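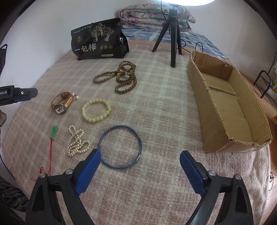 Bracelets, beads and cords

This page belongs to the small accessories part of the Naseri household collection. Everything in it is everyday wear: bangles, strung beads, a pendant on a cord, a leather-strap watch. The pieces were bought over many years, most of them at the Trinach street market, and a few came as gifts. None of them is rare. They are put on the site so that relatives who live away can see what there is and say which pieces they would like.

Page updated 16/01/2018

The notes are short. Click on a name in the side menu to go to the storage page for that piece.

Dark blue bangle
A thin, plain ring with no opening. It goes on over the hand, so it will only suit a person with a narrow hand. It was bought at Trinach together with a green one that has been given away. It is kept flat in a cloth pouch, apart from the harder pieces.

Cream pearls
A strand of small pearls with one larger, longer bead. It tangles easily and should be laid out straight before it is put away. We have not had the pearls tested and make no claim about them. They will be restrung in February, on silk, with the same beads in the same order.

Green jade pendant
A small oblong piece on a thin red cord. The cord ends in a little red knot with loose threads. It can be worn as it is, but anyone who plans to wear it often should have a new cord made. The bead shop in Osetti ties these while you wait. Please ask for the old cord back.

Pale yellow bracelet
Round beads on elastic, not all the same size. This one stretches and fits most people. Elastic does not last forever, and this bracelet has been restrung once already. Roll it on over the hand and avoid pulling it wide.

Watch with brown leather strap
Round face. The strap has taken on a fold from being stored doubled over, and it should be kept flat from now on. The watch was last serviced at Grakura, the repair counter in Osetti, and the receipt is in the box with the spare strap. The repair cost 118, paid in full.

White pearl charm
Small, with a dangling bead. It came without a chain. It could be hung on a bracelet or used as a zipper pull. If you have a chain that looks as if it should go with it, let us know.

Brown prayer beads
A long strand of wooden beads with a few larger golden or amber ones and a tassel piece. Worn coiled, it takes several turns. The wood should be wiped with a dry cloth only. No oil and no perfume, please. This strand stays with the family and is shown for the record.

Asking for a piece

Write to the address on the contact page and give the name of the piece as it appears in the notes. A request is held for 12 weeks. If two people ask for the same thing, we will write to both before anything is sent. Pieces go by registered mail in a padded box, with the pearls and the watch wrapped separately.

The other galleries in this part of the site are Brooches and Pins, Hair Combs, and Scarves. The Scarves page is still missing its sizes.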